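4.2 Simulation package

The second product we reviewed was the Halard simulation package, sold by Conton as a yearly license. It ships with one parallel-jaw gripper model and 15 household rooms. Jacinto Bermúdez installed it on our lab workstation in August, and the install took 6 hours. We logged 1435 trials, using the default contact settings for all of them. Figure 8 gives wrist-level renders from the package.

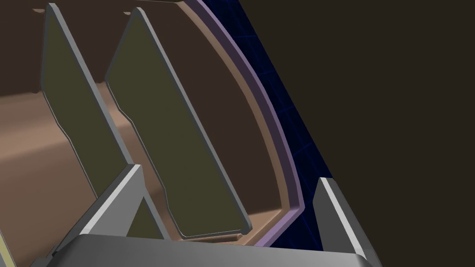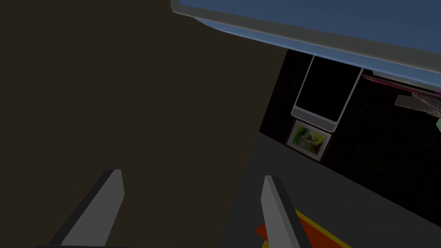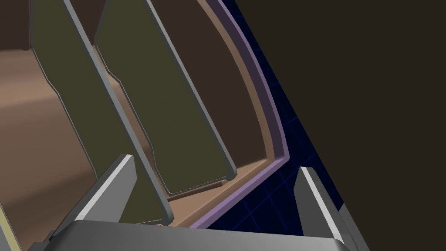
Figure 8. Renders from the Halard package, with the gripper fingers in view in each.

Contact settings can be changed only through a text file that is read at startup. Each change therefore meant a restart. Conton's support desk confirmed this and sent us a script that reloads the file between trials. We did not use it for the results in Section 5.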